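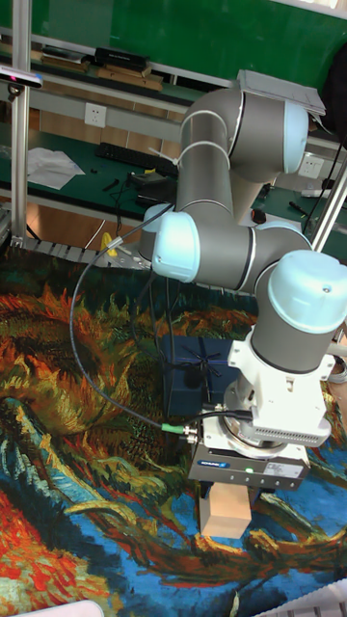
Passei boa parte de dezembro a decidir se trocava a garra do braço ou se ficava com a que tinha. Fiquei com a que tinha, mas mudei o controlador e a forma de a montar. Deixo as notas neste post, que já me pediram duas vezes por mail.

As duas candidatas eram a garra paralela elétrica que usamos desde o início e uma adaptativa da Grunolach, de três dedos, emprestada pela Rosemarie Hamann durante quatro semanas. A Grunolach agarra quase tudo à primeira e perdoa erros de posição. Também é mais larga, e numa mesa com objetos próximos uns dos outros isso pesa bastante. Sempre que havia duas peças a menos de um palmo, o dedo exterior tocava na vizinha antes de fechar. Com a paralela é preciso chegar ao sítio certo e com a orientação certa, mas quando se chega o resultado repete-se.

Outra diferença é o fecho. A adaptativa fecha até sentir resistência e o valor que devolve é uma estimativa a partir da corrente do motor. Com cartão fino a estimativa não me serviu. Tive caixas com os lados metidos para dentro e o registo a dizer que estava tudo normal. Na paralela defino a abertura final e a velocidade, e uso o sensor de força acima da garra para confirmar que há peso pendurado. É mais trabalho de configuração, feito uma vez por objeto.

O controlador foi a parte que demorou. O antigo falava com a garra por um conversor que acrescentava um atraso variável, e eu andava há meses a compensar isso com pausas no código. Passei para o controlador da Huerta, que a Theda Ruppert já usava em Tamevdale, e tirei as pausas quase todas. Ficou uma, depois de abrir os dedos. Sem ela o braço começava a subir com os dedos ainda em movimento e os objetos leves vinham um pouco atrás.

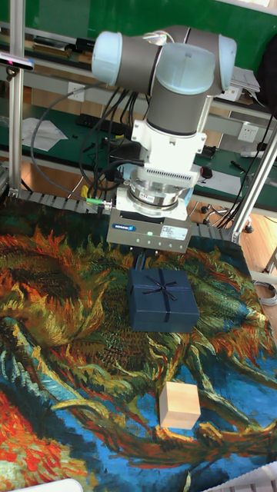
Tempo de leitura: 4 min

Para comparar usei sempre os mesmos objetos, entre eles um cubo de madeira clara e uma caixa de presente azul-escura com fita e laço. O cubo é o caso fácil. Faces planas, arestas direitas, não se deforma. Serve para saber se a calibração está boa: se o cubo roda ao fechar, o centro da garra está desviado em relação ao que o programa pensa.

A caixa de presente é o caso chato. O laço fica em cima da tampa e altera a altura medida pela câmara. A primeira versão do código descia a partir do ponto mais alto e parava cedo demais. Agora uso a mediana da altura da tampa e ignoro o que sobressai. A fita também engana a deteção de arestas, porque divide a tampa em partes e o programa propunha pegas ao longo da fita. Resolvi isso com um filtro de tamanho mínimo, coisa pouco elegante mas que tem aguentado.

Quanto às câmaras, a fixa continua a ser a principal. Experimentei uma no pulso durante uns dias e desisti por causa do cabo. A cada rotação grande do último eixo o cabo enrolava e acabava por puxar a ficha. A Ingeborg Wunderlich usa uma no pulso no laboratório dela e diz que com o cabo bem preso não há problema. Acredito, mas já tenho cabos que cheguem naquele braço.

O ensaio longo foi de 2000 ciclos de abrir e fechar, sem objeto, só para ver se o controlador novo perdia comandos. Não perdeu nenhum. A seguir deixei a correr pegas com o cubo e a contagem ia em 3341 quando parei para apertar um parafuso do suporte. O parafuso tinha ganho folga e via-se no sensor, com o zero a deslizar ao longo da tarde. Pus trava-roscas e voltei a fazer o zero. Recomendo ver isto antes de culpar o sensor, que foi o que eu fiz primeiro.
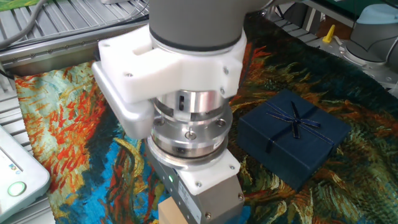
O suporte branco impresso, o sensor de força e a garra.

O suporte branco é a terceira versão do desenho. A primeira era mais fina e cedia com a garra a trabalhar de lado. A segunda aguentava bem mas tapava o acesso aos parafusos, e para tirar a garra era preciso desmontar tudo a partir de cima. Na atual dá para chegar a eles com uma chave curta. A peça é grossa e acrescenta peso ao pulso, por isso é preciso atualizar a massa e o centro de gravidade no controlador do braço. Esqueci-me disso na segunda versão e passei uma manhã a olhar para leituras de força sem sentido.

Se alguém quiser montar uma coisa parecida, a ordem que uso agora é: suporte, sensor, zero do sensor sem nada pendurado, adaptador, garra, massa da ferramenta no controlador, e só depois calibração da câmara. Fazer a câmara antes de fechar a parte mecânica obriga a repetir.

Falta testar dedos mais compridos. A Hildegard Kuhlmann mandou-me um desenho com pontas de borracha que ela tem no projeto Todutitz e vou imprimir um par para experimentar com as caixas de cartão mais pequenas. A Grunolach volta para a Rosemarie no fim do mês. Os ficheiros do suporte seguem por mail a quem pedir, em STEP.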